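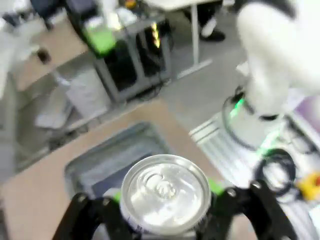 Gray-blue tray on a tan wooden tabletop, with a silver drink can for scale.

Harnar Raised-Edge Tray
Item 643
Sold by Pledbridge

The maker calls this a "complete surface management solution." It's a tray. It has a flat bottom and raised edges, and it keeps what you put in it from rolling onto the floor. We carry it because customers kept asking for a plain one, and we had our doubts about the price.

After 7 months on the benches in our own shop, we still have a few. The edges do their job with cans, screws and loose caps. The claim that it "stays put on any surface" is generous: on a smooth wooden top it slides if you lean on it, and the optional grip mat costs almost as much as a second tray. Buy a roll of shelf liner instead.

Color: gray-blue. The catalog says "slate," and we have sent replacements to people who expected something darker, so please look at the photo.

Cleaning: dish soap and a soft cloth. Harnar says the finish is stain proof. Coffee left overnight said otherwise.

Sold singly or in packs of 4. The pack saves you very little, so don't order it for the discount.

Returns: unused trays only, within the usual period. Ask for Elisa De Luca at the parts counter, or quote item 643 when you write.

Customer note from Aled Jenkins: "Fine for empties and small parts. I wouldn't pay extra for the mat."

Page last checked 2024-11-20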